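Smadi Breakfast Table Set
Dustwood serving range, item 1155

The Smadi set covers bread and fruit service for a small table. It combines a woven wicker basket with a round pink plate and is sold as one unit. Basket and plate can also be ordered separately as replacements.

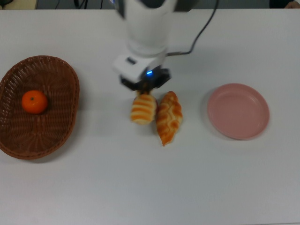 Basket with orange, bread rolls and pink plate on a white tabletop.

The plate measures 27 cm across. It is suitable for rolls, sliced bread and small pastries. Wipe clean with a damp cloth and mild detergent; do not soak. Maximum washing temperature is 50 °C.

The basket is intended for whole fruit. Cut fruit and unwrapped cheese should be placed on the plate. Line the basket with a cloth or paper napkin if it is used for bread.

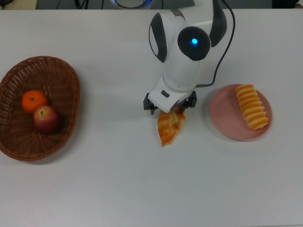 Remove crumbs from the weave with a dry brush. Allow the basket to air-dry before storage and keep it away from radiators.

Contents: basket, plate, care card
Weight, packed: almost 2 kg
Food props: not included
Supplier: Kultisau
Warehouse: Barberg
Replacement baskets: available from February
Page updated: Jun 3, 2023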